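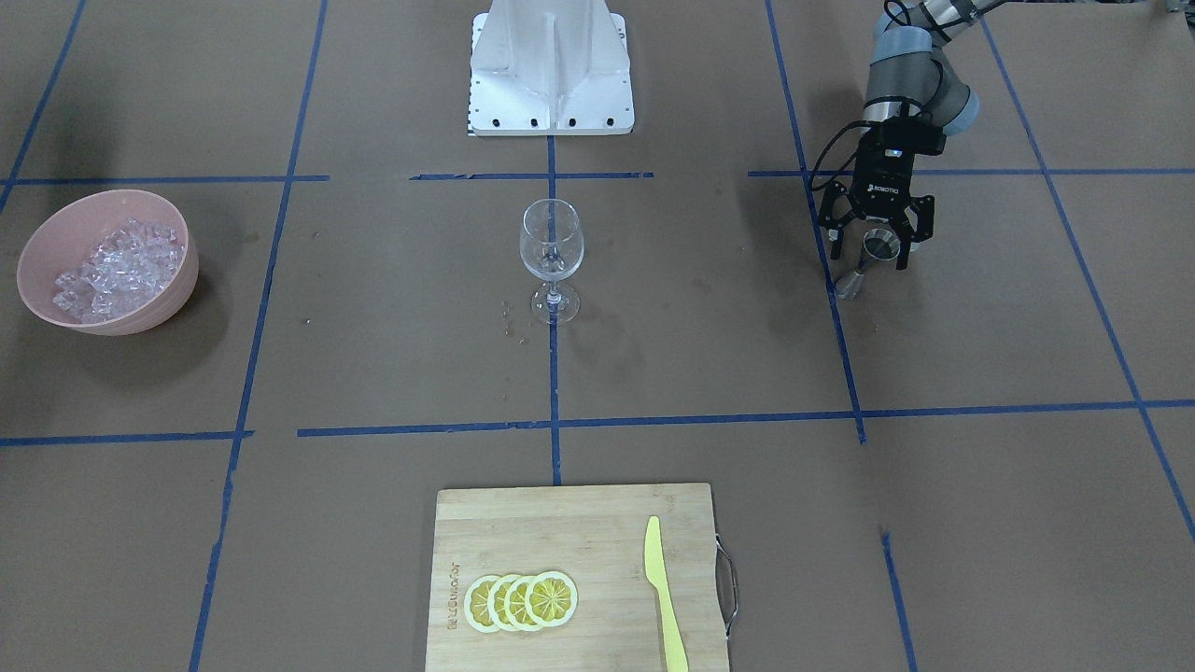 4. Place words in household talk

4.1 What people say when something has to be found

Anyone who has ever shouted "it's in the drawer" across a house knows how much work such a short phrase can do. The listener has to pick the right drawer, and most of the time does so without a pause. Our recordings from Testow and Brovent are full of these small successes, and they were the part of the project we enjoyed most. In 31 households we collected 785 place phrases, all of them spoken by one member of the household to another while both were busy with something else.

We sorted the phrases by their anchor, meaning the thing or place that the rest of the phrase leans on. "Behind the flour" has flour as its anchor. "On your side" leans on the listener, and "upstairs" leans on the building. A phrase such as "where it always is" leans on a habit, and this last group turned out to be far richer than the literature had led us to hope. Speakers used it for scissors, spare keys, good knives, stamps, the dog's lead and (in one Brovent household) a brother.

Coding was done by two readers working apart. They disagreed on 128 phrases, nearly all of them short ones like "over there" or "the other one," where the anchor may well have been a nod or a pointed finger that an audio recording can't catch. We kept these phrases in the set and gave them their own code. Imke Wendt went back to the longer recordings and found that many of them followed a failed first try, so that "over there" was often a second or third attempt at the same message. That pattern deserves a study of its own!

The age of the home mattered less than the time people had spent in it together. Couples who had just moved in used walls, doors and windows as anchors. Their phrases were long and careful: "the cupboard to the right of the door, the low one." In homes shared for many years the same request came down to a noun, and sometimes to no more than a tone of voice. One speaker in Testow answered "where's the tape?" with "Wednesday," meaning the bag she carried to choir practice on that day. Her husband went straight to it.

4.2 Rows, corners and middles

Flat surfaces bring out a special vocabulary. On a bare table people talk about the middle, the edge, the corner and "my end." Speakers are generous with the word "corner," which can stretch to cover a good third of a table if nothing else is lying on it. "Middle" is used more strictly. A plate that has drifted a hand's width from the center is described as "near the middle," and we found this small act of precision again and again in kitchens where little else was described with any care.

Once lines are drawn on a surface, other words become possible. A surface divided in the way shown in Figure 6 invites talk of rows and columns, of squares and boxes, of "the next one along." The lines don't have to be perfect for this to work. Garden plots, parking lots and the chalk courts of children's games are often crooked, and their users speak of them as if they had been ruled. We heard the same thing at the covered market in Flirby, where traders call a pitch "a square" even though hardly any of the pitches is square.

There is also a social side to lines. A corner can be claimed by leaving a bag on it, but a box can be owned, lent, swapped and argued over. Two market traders spent most of a recording settling whether a stack of crates was "on the line" or "over the line," and the whole exchange was conducted in good spirits, with both of them clearly pleased to have a line to discuss.

Figure 6. Brown kraft paper divided into large rectangular cells with strips of dark blue masking tape. 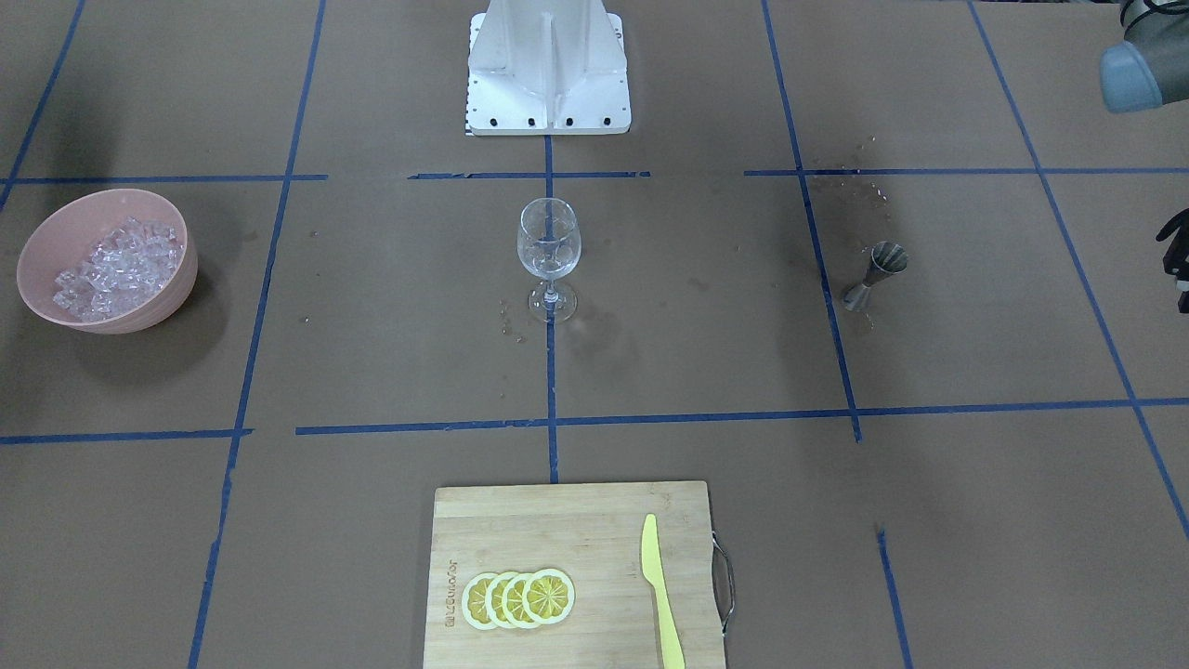 4.3 Containers as anchors

Containers came up more often than any other kind of object. They are good anchors for a plain reason: they stay themselves while their contents change. "The blue tin" remained the blue tin in one household through sewing thread, tea bags and foreign coins. Color was the favorite way of picking a container out, followed by what it had once been bought for. A family in Poon Street still says "the wedding bowl" for a dish in which they now keep batteries.

Children take up these names early and hold on to them with real loyalty. Several parents told us that they had tried to rename a shelf or a box after a move and had been firmly corrected. We suspect that such names travel between generations, and the two three-generation homes in our set support the idea. In both, the grandparents' words for the pantry shelves were in daily use by people who had never seen the original pantry.

Speakers also mixed containers with surfaces, as in "the bowl on the left" or "the jar at your end." In these mixed phrases the container came first and the surface second, with very few exceptions. The exceptions came from people who were standing at the surface as they spoke. 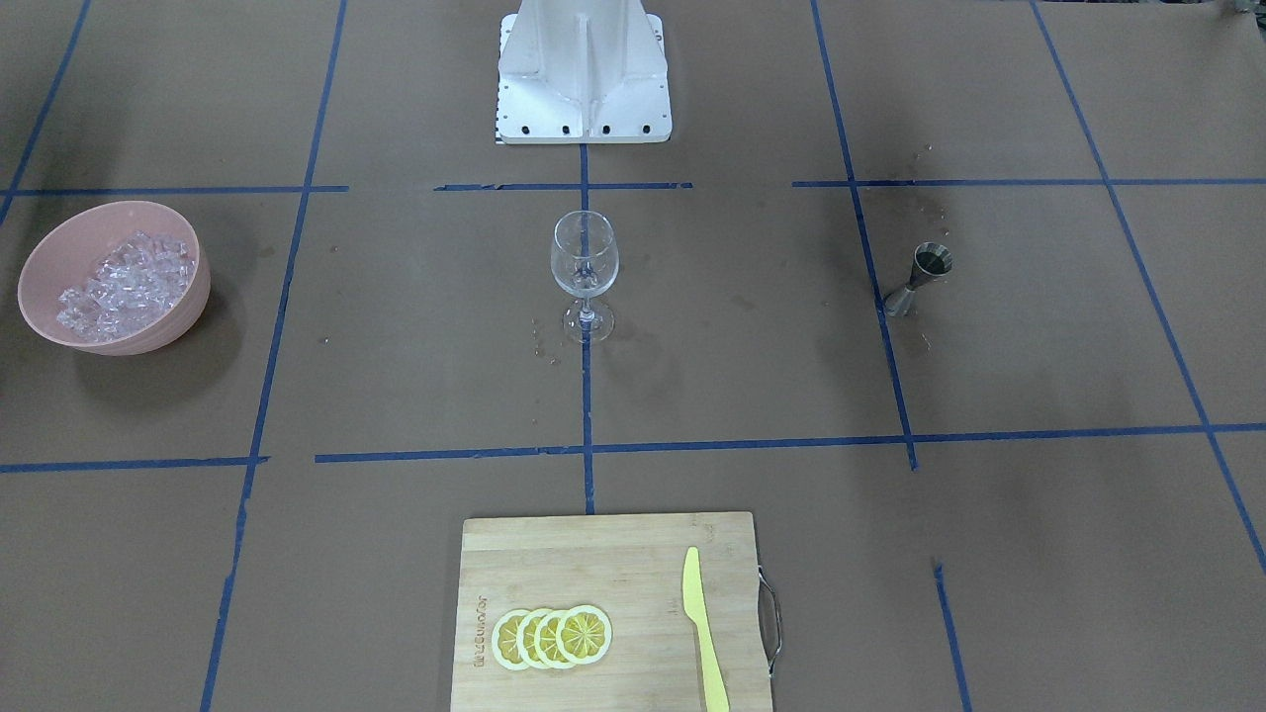 Does a household need a fixed name for a place before its members can find things there?

Fixed names help, but many of our households managed well without them. A phrase built on the spot was usually enough when both people knew the room, and the listener asked for more only when two possible anchors matched. Fixed names were most useful over a distance, for instance from one floor to another or on the telephone, where neither gesture nor gaze could fill the gap.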